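Die Abnahme

Die Werkstatt Sadowski lag im Erdgeschoss, hinter dem Hof, und war ab sechs Uhr früh beheizt. Bheki Makhubela schloss auf, legte den Schlüssel in die Schale und trug die Außentemperatur in das Heft ein. Das Heft wurde seit 72 Monaten geführt. Die erste Hälfte stammte von seinem Vorgänger, dessen Siebenen wie Einsen aussahen.

Der Auftrag kam von Letance. Bestellt waren 400 Packungen des Spiels Drolla, je ein Würfel, ein Regelblatt, ein Karton. Die Würfel waren im Juli gegossen und ohne Augen geliefert worden. Eine Rückfrage hatte ergeben, dass die Augen nicht vorgesehen waren. Blandine Fleury, die das Spiel entworfen hatte, schrieb dazu einen Satz: Der Würfel wird nicht gelesen, er wird abgelegt.

Makhubela hatte das Regelblatt zweimal durchgearbeitet. Die Partie bestand aus sieben Runden. In jeder Runde legte eine Person den Würfel in den offenen Karton, die andere schloss die Augen und nannte anschließend die Stelle, an der er lag. Abweichungen bis zur halben Kantenlänge galten als Treffer. Was bei Gleichstand geschah, stand nicht auf dem Blatt.

Die Prüfanweisung hatte Yatziri Zepeda geschrieben. Sie verlangte eine rutschfeste Unterlage, gleichmäßiges Licht von oben und einen Karton mit niedrigem Rand, dessen Innenlaschen nicht geglättet werden durften. Die Laschen gehörten zum Spiel. An ihnen orientierte sich, wer mit den Fingern suchte. Makhubela fand das überzeugend und unterstrich die Stelle mit Bleistift.

Gegen Mittag war der Tisch eingerichtet. Die dunkelgraue Matte ließ links und rechts einen Streifen Holz frei. Der Karton kam nach rechts, dicht an den Rand der Matte, das Ende mit dem blauen Band nach vorn.
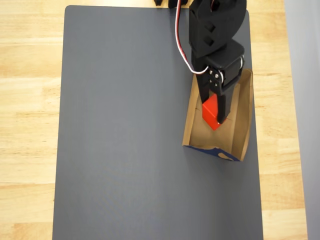 Zweiter Teil: Der Befund

Um vierzehn Uhr rief Zepeda an und fragte nach dem Zwischenstand. Makhubela las vor: Würfel rot, Kanten sauber, Passung gegeben, Boden eben. Zu bemängeln sei das Ablegegeräusch. Es falle je nach Stelle verschieden aus, in der Mitte dumpf, zum Rand hin heller. Wer zuhöre, brauche die Finger nicht.

Zepeda schwieg eine Weile. Dann fragte sie, ob er sicher sei.

Er sagte, er habe die Augen geschlossen und sechs Ablagen hintereinander richtig benannt. Bei der siebten sei im Hof ein Lieferwagen angefahren.

»Schreiben Sie das auf«, sagte sie.

»Den Lieferwagen auch?«

»Den auch.«

Er schrieb es auf. Unter »Empfehlung« vermerkte er zunächst eine Einlage aus Filz, Stärke nach Wahl des Herstellers. Danach saß er vor dem Blatt und strich den Eintrag wieder durch. Eine Einlage hätte die Laschen verdeckt. Außerdem hatte ihm das Hören gefallen. In dem Formular gab es für diesen Umstand kein Feld.

Fleury kam am späten Nachmittag selbst vorbei, in einem Regenmantel, den sie nicht ablegte. Sie las den Befund im Stehen. Dann setzte sie sich an den Tisch, drehte den Stuhl ein Stück zur Wand und bat ihn, den Würfel abzulegen.

Makhubela legte ihn ab.

»Oben links«, sagte sie.

Er lag unten rechts. Makhubela nahm ihn heraus und legte ihn in die Mitte.

»Unten.«

Nach sieben Runden hatte sie keinen Treffer. Sie drehte den Stuhl zurück und betrachtete den Karton. Auf dem linken Ohr höre sie seit dem Winter wenig, sagte sie, das habe sie beim Entwurf wohl vorausgesetzt.

»Soll ich den Punkt streichen?«, fragte Makhubela.

»Nein. Setzen Sie ihn ins Regelblatt. Wer hört, sagt es vorher an.«

Er spannte ein neues Blatt ein und tippte den Satz unter die Regel zur halben Kantenlänge. Fleury wartete, bis er fertig war, und zeichnete am Rand ab. Die Uhrzeit trug er nach: siebzehn Uhr vierzig. Dann drehte er seinen eigenen Stuhl zur Wand, und sie nahm den Würfel.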